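Workshop and Household Tips: Planning the Purchase of Gripping Equipment

Members of the Brustadside tool-sharing scheme frequently ask for guidance before committing money to automated or assisted handling equipment. The following notes are intended for small workshops, community spaces and larger households. They concern the period before an order is placed.

Begin with the work

Write down the items the equipment is expected to handle. The list should be drawn up by those who do the work now, and should include soft goods as well as rigid ones. Clothing, cloths and caps change shape when they are gripped, and a gripper that deals well with tins and boxes may perform poorly with fabric. Suppliers' published load figures are normally given for rigid objects and should be read accordingly.

Where the list exceeds 30 items, it should be sorted by material and only the most awkward item in each group put forward for trial.

Hand-held grippers before a full arm

A pair of hand-held grippers costs considerably less than a mounted arm and allows the jaws to be judged on the purchaser's own articles. It is advisable to hire before buying. Our Clalach branch lends grippers in pairs for up to two weeks, and the deposit is returned in full if all cables and plates come back with the set. 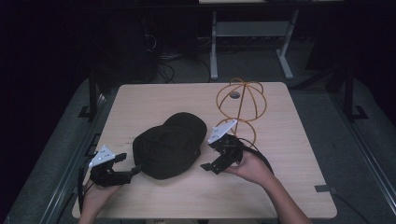

Brustadside Workshop Advice Desk

When working with a soft article such as a cap, approach it from both sides and close the jaws slowly. Note whether the brim or the crown is the better place to take hold. Open wire articles should be tried separately, as thin rods may slip between the fingers of a gripper designed for thicker objects.

The table

A plain wooden table is adequate for most trials. Rounded corners are preferable where cables will pass over the edge. Check that the top does not rock when pressed at each corner, and tighten the frame before use. A cable hole in the top is convenient, but small parts should be kept well away from it.

Cables should be led away from the working area and given enough slack for the full reach of both arms. Allow a budget for replacement cables from the outset. In our experience they are the first part to fail, and they are rarely covered by the guarantee.

Matting on the floor is worth the expense where people will be standing for long periods. Edges must lie flat.

Drawing up the budget

The purchase price is seldom more than half of the true cost in the first year. The following should be entered separately:

Delivery and installation
Spare fingers and fixing screws
Cables and connectors
Training time for each user
Electrical inspection
Disposal of any equipment being replaced

We recommend that costs be set out over 12 months and reviewed at the end of that time. The Schnyder and Zodunwood sites adopted this method in August, and almost 4 per cent of their combined allowance was moved from equipment to training as a result.

Obtaining quotations

Ask for at least two written quotations on identical terms. Each should state the delivery period, the length of the guarantee and the price of spare parts if ordered singly. Quotations that give only a total should be returned for further detail.

Purchasers should also establish whether the grippers can later be fitted to an arm from another maker. Mounting plates vary, and an adaptor may add noticeably to the cost.

Requests for the hire of equipment are accepted at the Clalach counter until 4 p.m. Proof of membership is required.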